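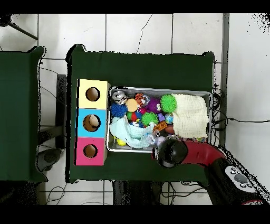
Figure 2. The sorting table, with the three boxes on the left and the filled tray beside them.

Jul 9, 2020
By the Skerkeck Play Materials Group

3.2 Table and materials

All sessions used the same layout. A table was covered with dark green fabric so that the toys would stand out against it and would make little noise when put down. The three boxes were set in a column to the left of the tray, yellow at the top, blue in the middle and pink at the bottom. Each box has one round opening in its upper face. The order of the colours was kept the same for every child, as pilot work at Arnham had shown that changing it between visits led to long pauses at the start.

The metal tray held the toys and two crinkled cloths, one cream and one pale aqua (Figure 2). The cloths served two purposes. They broke up the flat surface of the tray, and they gave the child something to lift or push aside while searching. We did not fold or smooth them before a session – they were dropped in and left as they fell.

The toys were chosen for differences in feel as well as colour. Spiky rubber balls, two green and one deep blue in the layout shown, were the items most often picked up first. Softer items, such as the fuzzy purple toy, were usually taken later and held for longer. The orange toy with black tiger stripes was the only one that children regularly named aloud. Plain items drew less comment but were posted just as readily.

3.3 Procedure

The child stood at the long side of the table and was told that the toys could go in any box. No rule about colour was given. A session ended after 6 minutes, or earlier if the child walked away from the table. In all, 29 children took part and 200 sessions were recorded across the Skerkeck and Arnham rooms.

Between sessions the boxes were emptied and the toys returned to the tray by hand. Their positions were not fixed, so the same ball might lie near the cream cloth in one session and under it in the next. We scored each placement by box and by toy, using the Nørgaard sheet with two changes. Toys held over an opening and then put back were marked separately, and a toy resting in view inside an opening was scored as placed. The second change matters mostly for the blue box, where larger items tended to stay near the top.

Last updated: Jul 2020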